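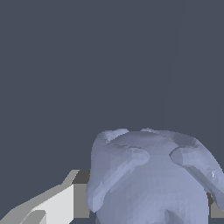

Does a tattoo wash off in the bathtub? A young reader in Busadow sent us that question, and added that the stick-on shark from the birthday party was gone in three days, so why was Grandpa's anchor still there after all these years?

What a good question, and we were so happy to get it that we decided to give it a whole page! The short answer is no, a real tattoo doesn't wash off, no matter how much soap you use. The long answer takes us on a little trip into your skin, so get comfortable.

Your skin has layers, a bit like a sandwich. The top layer is called the epidermis (say it: ep-ih-DUR-mis). It's the part you can touch, and it is always changing. Tiny bits of it flake away all day long, when you pull on a sweater or scratch your knee or dry off with a towel, and new skin grows up from underneath to take their place. It takes about 30 days for the top layer to swap itself out, and then it goes right on and does it again.

A stick-on tattoo sits on the very top of that top layer. When the flakes go, the picture goes too, and warm water and scrubbing hurry it along. Poor shark!

Now for Grandpa's anchor. Under the epidermis there is a second layer called the dermis, and it's much calmer down there. A tattoo artist uses a very thin needle, or a little bunch of them, to put tiny drops of ink into the dermis. The needle goes up and down very fast, something like the needle on a sewing machine, and the machine makes a buzzing noise while it works.

Does it hurt? Yes, it does, at least a bit. People say it feels like a scratch on a sunburn, and some spots are more tender than others. (Ribs and feet have a bad name!)

Your body is clever, and it notices the ink right away. It sends out special cells whose job is to gobble up anything that doesn't belong. They swallow the ink, but many of the ink bits are too big for them to break down or carry off. So the cells just stay where they are with their tummies full of color. When an old cell wears out, a new one comes along and gobbles up the ink it dropped. Isn't that something? When you look at a tattoo, you are looking at ink held in place by lots and lots of hungry little cells, with your clear top layer over it like a window.

Tattoos do change, though. Sunshine breaks the ink up little by little, and some of it drifts away, so lines that were once sharp get soft and a bit blurry. Black can start to look blue or green. That's why people with tattoos are told to put on sunscreen.

A new tattoo is also a sore place, and it has to be kept clean while it heals. Good artists wash their hands, wear gloves and open a fresh needle for every person.

You have to be a grown-up to get one in many places, and the rules are different from one to the next. Until then there are washable markers and stick-on sharks, and you can have a new one every week if you like.

Words to remember
Epidermis: the top layer of your skin
Dermis: the layer under it, where tattoo ink stays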